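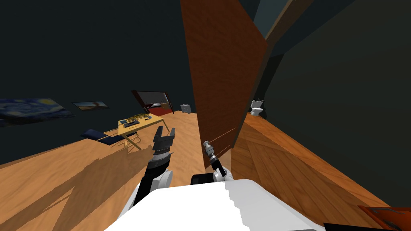

Simulated apartment, two-arm robot by the open door. Zollerar trial.

Home | Meetings | Purchasing | Documents | Search

Filed under: Minutes, Equipment and Services

Udport Assisted Living Cooperative
Equipment Review Group, minutes of the April meeting

Chair: Tihomir Softić
Minutes: Obed Asante
Present: six members, plus a Zollerar sales representative for item 2 only
Start: 4:10 p.m.

1. Previous minutes

Accepted with one change. The stair lift at the Polishchuk building was "inspected," which is different from "repaired." Obed has fixed the wording.

2. Zollerar home robot simulation service

The representative gave a talk of 25 minutes. Zollerar wants to sell us a yearly subscription. We would send in floor plans of our apartments, they would build them on the computer, and a simulated two-arm robot would practice jobs in them: opening doors, fetching small items, clearing a desk. The idea is that we would know which apartments suit a robot before we buy or rent one.

Price quoted: $801 per apartment layout, set up once, plus a yearly fee that was not in the handout. Tihomir asked for the yearly fee. The representative said it depends on the package. Tihomir asked what it would be for the package on the screen. She will send it.

The handout says the robot has practiced in over 2,000 rooms. Obed asked how many of those were real rooms. The answer was that the number covers simulated rooms, and that some were based on real homes. She did not have the split with her.

The trial apartment was discussed at length. Members' comments:

- The doors are wide open to begin with, at least the big brown one in the still we were given. Our apartment doors have closers on them and are heavy. We asked for a run that starts with the door shut and were told this is "supported." We would like to see it.

- The floor is bare wood. Most of our residents have rugs, and two of the buildings have raised metal strips between rooms. No rug or strip was shown.

- The desk has a keyboard and a mouse on it and a little pile of small things toward the back. This was thought fair, as far as it goes. A resident's table usually has pills, glasses, mail and a cup on it, and the cup is the part we worry about.

- Nobody lives in it. No walker, no oxygen line, no cat. The representative said people can be added at a higher tier.

- The view is tilted a good deal. One member asked if the real robot would see the room like that. The answer was about camera mounting and we did not follow it. Written answer requested.

- One member liked the pictures on the wall and said it was the most homelike demo we have been given so far. Noted at her request.

Zollerar's success figure was then put up: 481 completed runs in the trial. Tihomir asked, out of how many? The representative said the total was in the technical report. The report was not brought. The group agreed that the figure can't be used in our recommendation until we have the total, and also what counts as completed. If the gripper touches the handle and the clock stops, we would not call that opening a door.

There was also a question of which robot this is for. Zollerar does not make one. The simulated robot is white with dark forearms and a gripper on each arm, and the representative described it as "close to" several models. Feller, who supplied our patient hoists, has said it may carry a home robot next year but has told us nothing about size or reach. Obed's view is that we would be paying to find out if one robot fits our apartments and then buying another.

The representative left at 5:05 p.m. and was thanked.

Discussion after she left was short. Two members would pay for a single layout, the ground floor one-bedroom at Polishchuk, and treat the money as spent. The others would wait. Tihomir said a tape measure and an afternoon would tell us the door widths, and that door widths were the main thing we had learned to ask about today. Obed pointed out that a tape measure does not tell you if an arm can reach behind a toilet door, and that he is not against the service, only against the price with half of it missing.

Decision: no purchase. The item comes back when the answers are in.

Actions:
Obed to write to Zollerar for the yearly fee, the total number of runs, the meaning of "completed," the real and simulated room split, the answer on the tilted view, and a closed-door run with a door closer.
Tihomir to call Feller about robot dimensions.
Door widths at Polishchuk to be measured in any case.

3. Hoist service contract

Renewed on the same terms. Feller was late on both spring visits and has been told so.

4. Any other business

The projector bulb is going. Someone has also taken the long extension cord from the meeting room and it should come back.

Closed 5:40 p.m.

Contact the office | Copyright Udport Assisted Living Cooperative | Back to top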